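I went to the Okley assembly plant in November because the invitation promised "full transparency on pricing", and I have never yet left a car factory knowing why the cars cost what they do. Lunch was included. I took the early train.

The plant is a twenty-minute bus ride from the station, past two tyre warehouses and a field that was meant to be a test track. Okley took the site over to put together the Vutia, a small five-door that arrives as kits and leaves as a car. The firm likes the word "made". Its own leaflet, on page four, uses "assembled", and I would trust the leaflet.

We were a mixed party: dealers, a few trade writers, some people from the finance company, and a couple who had put down a deposit in spring and still had no delivery date. They had brought their paperwork in a plastic folder. I sat behind them on the bus and heard most of the story. They had ordered the middle trim, had been told eight weeks, and had since had two letters, the second of which mentioned a "revised schedule of charges".

The welcome talk began at ten and was mostly slides. One showed a rising line with no numbers up the side. Another said the plant could turn out 600 cars a month. I asked how many it had turned out last month and was told that output was "ramping in line with plan". I asked what the plan was. We moved on to the next slide, a photograph of a river.

Then hi-vis vests, overshoes and the line itself. I'll give credit where it's due: the place is tidy, well lit and much quieter than I expected. Part of the quiet came from the fact that only one of the two lines was running. The other had bodies parked along it with protective film on the doors and a fair coat of dust on the film. Our guide called it a buffer. Perhaps it is. A dealer next to me said he had three customers waiting for exactly that shade of blue and could he drive one home.

Bodies arrive already painted. Here they get wiring, glass, seats, dashboard, wheels and, near the end, the engine and gearbox from below. There are 11 stations and we were walked past nine. The skipped ones were where the electrical checks are done, and the reason given was insurance. I would have liked to see those more than any of the others, as the owners' forums are full of central locking that has opinions of its own.

The people fitting the door seals were quick and plainly good at it. One of them told me the seals used to come from a local supplier and now came in the kit. That matters more than it sounds. Okley's case for its tax break, as put to us at least twice before lunch, rests on buying parts nearby. When I brought it up with the guide he said the local share was "growing across the whole value chain", and when I asked for the share he gave me a business card.

Lunch was chicken, rice and a decent lemon cake. Vegetarians got the rice.

The afternoon opened with the pricing session, the thing I had come for. It lasted a quarter of an hour. The Vutia's list price has gone up twice this year, and the explanation was the usual pair, the exchange rate and the new duty on imported kits. Both are real. But the duty is charged on the kit, and the price rise has been applied to the whole car, including registration, delivery and a set of floor mats. There is now also a "handover preparation" fee of 2291 on every trim. A finance man wanted to know what was being prepared. Cleaning, we were told, and a full inspection. I had thought the inspection was what the last station was for.

The couple with the folder asked whether the new price would apply to orders already placed. The answer took some time and amounted to yes, unless the balance had been paid in full, and they could not pay the balance until they were given an invoice, and the invoice would come with the delivery date. I wrote that down twice to be sure I had it the right way round.

After that we were taken across the yard to the Ametepe building, named after the trim and electronics partner that shares the site. It is newer than the rest and has much better coffee.

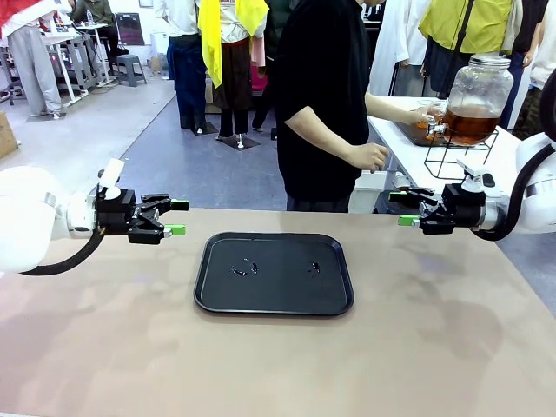
The pitch for Ametepe was that it would bring more of the interior work in-house and so bring costs down. I have heard this at other plants, and the saving has a way of stopping before it gets to the showroom. I asked whether any of it would come off the Vutia's price. "Over the life of the model," was the reply. The current model has been on sale for more than 2 years already, so I'd suggest they get a move on.

We finished with a look at the next car, the Cemadero, under a grey cloth in a side hall. The cloth came off to music. It is a taller Vutia with roof rails and black plastic round the wheel arches, and I'm fairly sure the dashboard is the same one with a bigger screen stuck on. The rear doors open nice and wide and the boot is a sensible shape. Nobody would give a price, or a month. Deposits, on the other hand, can be paid now, at any dealer.

A few practical notes for anyone thinking of going on the next visit:

- Wear flat shoes. The overshoes slide on the painted floor.
- Phones are fine in the halls but not at the stations with yellow tape.
- The bus back leaves when the last talk ends, not at the time on the sheet. We were fifty minutes late and I missed my train.
- Send pricing questions in ahead, in writing, and bring a copy.

Would I buy a Vutia after all that? At the price it had in January, I might have. It seems a decently put together small car, and the people on the line did not look rushed. At today's price it is up against used cars from a size above, and those you can drive away the same afternoon - with the mats already in.

I have emailed Okley to ask for the monthly output, the local parts share and what exactly goes into the handover fee. So far there's an automatic reply thanking me for my interest in the Cemadero.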